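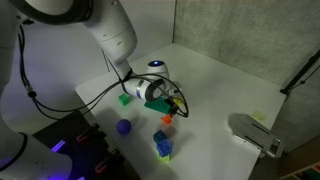 Spielzeug aufräumen lassen: Wie man prüft, ob ein Roboterarm das schon kann

Kategorie: Werkstatt & Haushalt > Automatisierung > Anleitungen

von Emlyn Yorath, 29. Januar 2018

Kleinteile vom Tisch in eine Kiste räumen ist eine der Arbeiten, nach denen ich am häufigsten gefragt werde. Eltern fragen wegen des Kinderzimmers, Betriebe wegen der Sortierplätze. Technisch ist es fast dieselbe Aufgabe. Ob ein Arm sie erledigen kann, lässt sich an einem Nachmittag herausfinden, wenn man den Versuch ordentlich aufbaut. Diese Anleitung setzt voraus, dass der Arm montiert und eingerichtet ist und der Not-Halt funktioniert.

1. Teile auswählen

Nehmen Sie Teile, die sich in Form und Oberfläche unterscheiden. Noppensteine, ein Keil, ein Ball und etwas Durchscheinendes reichen für den Anfang. Nur gleiche Würfel zu verwenden, ergibt schöne Zahlen, sagt aber wenig über ein Kinderzimmer oder einen Packtisch aus. Der Ball gehört unbedingt dazu. Er rollt weg, sobald ein Finger ihn zuerst berührt, und zeigt schnell, wie genau der Greifer mittig ankommt.

2. Tisch vorbereiten

Eine helle, matte Fläche ist am einfachsten. Blassgelbe Zettel auf weißem Grund sollte man vorher abziehen, manche Erkennung hält sie für ein Teil, andere übersieht sie ganz. Halterungen und Schalen, die nicht zum Versuch gehören, kommen vom Tisch. Das Licht bleibt während der ganzen Reihe gleich. Harte Schatten neben kleinen Teilen verschieben den erkannten Mittelpunkt, bei uns waren es im ungünstigsten Fall 6 mm.

3. Kabel führen

Fahren Sie alle Greifpositionen einmal langsam und ohne Teile ab. Kabel, die in Schlaufen um Handgelenk und Greifer liegen, verdecken das Teil gerade dann, wenn man sehen will, ob die Finger richtig stehen. Außerdem können sie leichte Teile vom Platz schieben. Mit Klettband am Arm befestigen, an den Gelenken genug Länge lassen und noch einmal abfahren.

4. Drei Lagen testen

a) Einzeln: Jedes Teil liegt frei, mit mindestens einer Greiferbreite Abstand.
b) Dicht: Die Teile liegen nebeneinander, einige berühren sich.
c) Verbunden: Zwei oder drei Steine stecken zusammen oder liegen halb aufeinander.

Beginnen Sie mit a) und gehen Sie erst weiter, wenn der Ablauf ohne Eingriff durchläuft. Bei c) muss vorher feststehen, was als Erfolg gilt. Soll der Arm die Steine trennen oder den ganzen Stapel ablegen? Für das Aufräumen genügt der Stapel, für das Sortieren nach Farbe nicht.

5. Mitschreiben

Eine Strichliste reicht. Gegriffen, verfehlt, fallen gelassen, Mensch hat eingegriffen – mehr Spalten braucht es nicht. Die letzte Spalte wird gern vergessen und ist die wichtigste. Tõnu Sakalauskas und ich haben in der Werkstatt in Illen 609 Griffe notiert. Einzeln liegende Steine waren kaum ein Problem. In der dichten Lage mussten wir 29-mal eingreifen, bei verbundenen Steinen 35-mal, und das bei deutlich weniger Versuchen.

6. Zeit messen

Messen Sie vom ersten Anfahren bis zum letzten abgelegten Teil, einschließlich der Pausen, in denen jemand etwas geraderückt. Danach räumt ein Mensch denselben Tisch ab. Der Unterschied ist ernüchternd: Von Hand dauert es Sekunden, weil man mehrere Teile auf einmal in die Kiste schiebt. Ein Zweifingergreifer nimmt eines nach dem anderen.

Was heute geht und was nicht

Bekannte Teile auf einem freien Tisch, gleiches Licht, fester Ablageort: Das geht und kann sich an einem Sortierplatz lohnen, an dem es auf Tempo nicht ankommt. Ein Kinderzimmerboden mit Decken, Büchern und Teilen unter dem Bett geht mit einem fest montierten Arm nicht. Wer zu Hause aufräumen lassen will, muss vorerst so viel vorbereiten, dass er in der Zeit selbst fertig wäre. Im Februar wiederholen wir die dichte Lage mit schmaleren Fingern und tragen die Ergebnisse hier nach.

Kommentare (3)

Aigars Juška
Welche Kiste nehmt ihr als Ziel? Bei uns prallen die Steine am Rand ab, wenn der Greifer zu hoch öffnet.

Emlyn Yorath
Eine flache mit weichem Boden. Öffnungshöhe so einstellen, dass die Finger knapp unter dem Rand stehen.

Liis Toom
Punkt 3 kann ich bestätigen. Wir haben zwei Tage an der Erkennung gesucht, dabei hing nur ein Kabel vor der Kamera.

Kontakt | © 2018 Pirkden Werkstattseiten | Nach oben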